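6.40am. Kettle on. Slept badly, kept thinking about the desk.

Want to get this all down before work because by tonight I'll have forgotten what order I did things in, and last time I did any oiling I swore I'd write it down and didn't. So.

Yesterday. Got in just after five, coat off, ate two crumpets standing up, went straight up to the little room. Plan was one hour. It was gone ten when I came down.

The room first. It has been a dump since March and I knew I couldn't touch the desk until everything was off it, and there was nowhere to put everything because the floor was full as well. So floor first, then desk. Boxes onto the landing. Shoe box, the orange Puma one, which I thought was photos and was chargers. All chargers. Phones I haven't owned for ten years. Kept three, binned the rest in the electrical bag for the tip, then went back and took one out again in case it's the toothbrush one. It isn't. Still kept it.

Then paper. So much paper. Instructions for the old boiler. Two years of the parish magazine. A letter from the dentist I never opened, asking me to ring by a date long gone. Mum's recipe for the lemon thing, on the back of an envelope, which I've been hunting for since Christmas and had blamed on Dee for losing. Will have to own up. Put it on the fridge under the big magnet so it can't wander off again.

Receipt for the desk as well!! Folded up inside the atlas. 108 pounds, from Georges Akl's place behind the station, the one with the chairs hanging from the ceiling. I'd been telling people eighty. Not sure who I was trying to impress. Anyway worth it. He threw in the lamp, which has never worked.

Desk clear by half seven. Forgot how nice it is underneath. I'd had it covered with that awful blotter thing and a runner and piles on top of the runner, and I think I'd stopped seeing it as wood at all. It's pale, honey sort of colour, and the grain runs in long lines, like when you drag a comb through sand. Stood there like a lemon just stroking it.

Then the bad news. Ring by the window end, from the plant. Told myself in the summer I'd put a saucer under that plant. Also ink, small, and something sticky in the back corner that I think was cough sweet. Got the sticky off with warm water and washing up liquid, barely damp cloth, straight after with a dry one. Ink didn't shift. Left it.

For the ring I did what Georges said when I rang him (he picks up at all hours, bless him, telly going in the background). Fine paper, go with the grain, no pressing, stop before you think you should. And do the whole top while you're at it or you'll have a clean patch that shows worse than the ring did. Groaned at that. He was right though. He also said don't use the stuff in the spray can, and I said what spray can, and he said the one everybody has under the sink. It was under the sink.
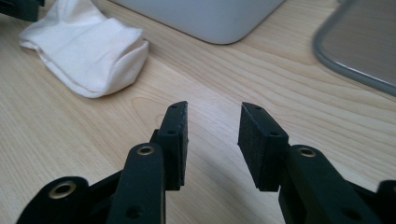
Sanding took ages. I'd got it in my head that it was a ten minute thing, quick once over, but my arm was gone by the time I got to the middle and I had to keep swapping hands and my left hand is useless, goes in circles. Followed the lines of the grain as best I could. Dust everywhere. Hoovered, wiped, hoovered again, wiped, still dust. Window open, freezing, had my hat on.

The ring is mostly gone. If you get your eye down level with it you can find it. I won't be getting my eye down level with it.

Oil. Had the tin of Grustedano from when I did the chopping boards, clear one. Nearly didn't get the lid off, bent a spoon. Tin says thin coat, leave, wipe off, leave overnight, second coat. I did a test on the underside first, kneeling on the floor with a torch in my mouth, and it went a touch darker than I'd like but not orange. I was dreading orange. Decided I wasn't doing it at that time of night, not with the dust still settling. Very unlike me. Usually I'd have slapped it on at nine and regretted it.

So the top's bare for now. Oil to go on tonight if I'm back in time. NOTE TO SELF lay the rags out flat outside after, don't scrunch them up in the bin, it says so in red on the tin.

7.15. Toast. Missed the early bus, getting the next.

Other thing I did last night, drawers. There are 4 and I'd only ever used two. Bottom left was stuck. Has been stuck since I bought it. Took the one above out, reached down behind, and there was a ruler wedged across, not mine, name scratched in the back but I can't read it. Drawer now slides like a dream. Rubbed a candle end along the runners like Dad used to. Whole house smelled of vanilla as it was one of those candles.

Drawer plan, which I'm writing here so I stick to it:

Top right, pens that work. ONLY pens that work. Tested every one on the back of the boiler instructions. Shameful pile of dead ones.

Top left, stamps, envelopes, scissors, tape.

Bottom right, letters and bills that need something doing. Not to be used for ones that don't.

Bottom left, the ex stuck one, leave empty for a bit. Would like to have one empty drawer in this house.

Nothing lives on the top apart from a lamp. Said that before, I know. But I mean it more this time having sanded the blessed thing.

Which brings me to lamps. The one from Georges, I changed the plug fuse, nothing, changed the bulb, nothing. Dee reckons it's the switch. Looked at new ones on my phone in bed, which is partly why I slept badly. There's a Soleo one, bends in the middle, nice green, but the flex comes out of the front which seems daft. Ones in the Lomarau shop on the corner are cheaper but all white. Don't want white. Would like Dee to look at the switch first, she did the one in her hall and it's been fine.

Also need: saucer for plant (today!!). Felt pads for the lamp foot whichever lamp it is. More fine paper, used the lot. New hoover bags, this one's solid with sawdust. Bin bags. Milk.

The plant is on the bathroom windowsill meantime and looks happier than it has in ages, so it may be staying there.

Chair I haven't thought about. It squeaks and one arm is wobbly, but it's the right height. If I start on the chair I'll never get to sit at the desk. Chair is a spring job. And the wall behind is a horrid cream with a mark where the calendar was, and now that there's nothing piled in front of it that's all I see. Could hang something. The big map from the loft, if the mice haven't had it. Must not start on the wall either.

Boxes still all over the landing, by the way. Walked into one at 3am going to the loo and said a word. Four of them are going to the charity shop, the rest I've got to go through properly. One is all jigsaws. One says KITCHEN on it and has curtains in. Found a jigsaw bag with 1,920 written on it in biro, Auntie's writing, no picture, no box. Can't be the pieces, can it, who'd have a puzzle with that many? Might be a year. Either way no idea what it's meant to look like when it's done. Dee will want it. Dee can have it.

Oh and I found the 64 bus timetable, from when there was a 64. Sat on the floor and read the whole thing, all the stops, every one. Used to get it to swimming. Wasted a good quarter of an hour on that and would again.

7.40 now, really have to go. Shoes. Where's my other glove.

Later, 9.20pm.

Got back half six, did the oil. First coat on. Hands stink, back hurts. Put it on with an old pillowcase cut up, small bit at a time, left to right, then wiped it all off again which feels wrong when you've only just put it on. The grain came up lovely. Went a warmer colour than the underside did, don't know why, maybe the light. Tiny bit patchy at the window end where I'd had the ring, drinks it up more there. Georges says second coat will even it out. I rang him again. He's going to stop picking up.

Got one hair in it. Mine. Picked it out with tweezers and left a little line, then wiped over that and it went. Then found another. Shut the door and came downstairs before I found a third.

Rags flat on the patio with a brick on each corner. They look like a very sad picnic.

No saucer. Forgot. Got milk, got bin bags, wrong size, of course. Dee popped in for five minutes to see the desk and wasn't allowed past the doorway. She said it looked bigger. It does look bigger. Told her about the recipe envelope and she was very gracious for a whole minute, then wasn't. She's taken the lamp home in a carrier bag to look at the switch, and the jigsaw, and one of the curtains out of the KITCHEN box, for some reason.

Second coat tomorrow, after work. Then it's to be left well alone a few days before anything goes on it, so letters will have to be done at the kitchen table as usual. I owe four. Writing this on my knee with a tray and the pen's going, and it was one from the working drawer too.

Bath. Then bed. Must ring the dentist in the morning.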